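# Workshop tips from a winter of teaching a gripper to pick things up

I keep these notes for myself mostly, but Bernadette Zamora asked for a copy and then her whole bench wanted one, so I've cleaned them up a bit. We've been running the Hadura grasp study since November, and the short version of the method is that a person guides the arm through a pickup, the arm's wrist camera records it, and a model learns from the recordings. We have 2195 recorded pickups so far. Along the way I've collected a pile of tips that work just as well for anybody with a garage and a vise.

**Wipe the fingers before you blame the software.** We lost most of an afternoon to a grip that kept sliding, and I was deep in the training settings (again!) when Kanchan Tyagi walked over with a damp cloth. Dust on a smooth fingertip acts like talcum powder. Same goes for pliers, clamps and your favorite tongs. Plain water first, then a little rubbing alcohol if it's greasy, and let it dry.

**Learn on the ugly stuff.** Our first 500 pickups were all tidy blocks and boxes, and the model we got out of them was great at tidy blocks and boxes. Put a bowl in front of it and it pinched at the air next to the rim. So we threw in 282 pickups of rounded things, and misses on bowls went from nearly every try to maybe one in five. If you're practicing a new skill yourself, knife work, say, don't do ten perfect carrots in a row. Get a squash in there early.

**Mark your start line.** Painter's tape, every time. I put one strip where the object goes and another where my own feet go, which sounds silly until you've tried to repeat something from last week. Don't leave it down all month, though. The old stuff comes up in shreds and the glue stays behind. A drop of cooking oil on a paper towel will lift it, then dish soap to get the oil off.

**Slow down for the last inch.** The pickups where the guide rushed the approach were the ones the model learned worst from. We tried training with the rushed ones taken out and it did better on less data, which surprised all of us, me most of all. I now carry paint trays this way too. Fast across the room, slow onto the shelf.

**Keep a dud box.** Every recording we throw out gets one line in a notebook saying why. "Bumped table." "Phone rang." "Forgot to close." Around 30 of them so far are just me leaning on the table, so now I have a stool. At home I do it with paint mixes and bread.

**Charge and label on the same trip.** Anything that comes off the charger gets a bit of masking tape with the time on it. We've got two battery packs from Rathore that look exactly alike and hold very different amounts, and I was forever grabbing the tired one.

**Watch your floor.** Patterned floors are lovely and they'll eat a dropped screw in half a second. Lay an old bedsheet down before you open anything up. For our runs we do the opposite and leave the floor showing, on purpose, so the model doesn't decide that every floor is plain gray. We did half of a small batch at Silholm and half at Numadard to get different floors in, and I'd do more of that if I could get the van.

**Look from where the tool is.** The one habit I'd push on anybody is checking the job from the tool's side before you squeeze. From my stool a grip can look perfectly centered when one finger is way over to the left, and with anything big and rounded I can't see the underside at all. The wrist view is fuzzy on whatever's closest, but it's good for the stuff I care about: both black fingers coming up in a shallow V, the left tip right up at the darkest part of the shadow under the curve, and bits of veined marble floor still showing between them. I check that gap first. When I'm working by hand I do the same job with a little mirror on a stick, or I just get down on my knees and look.

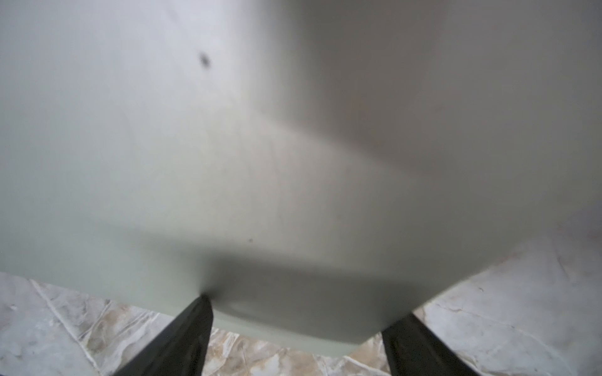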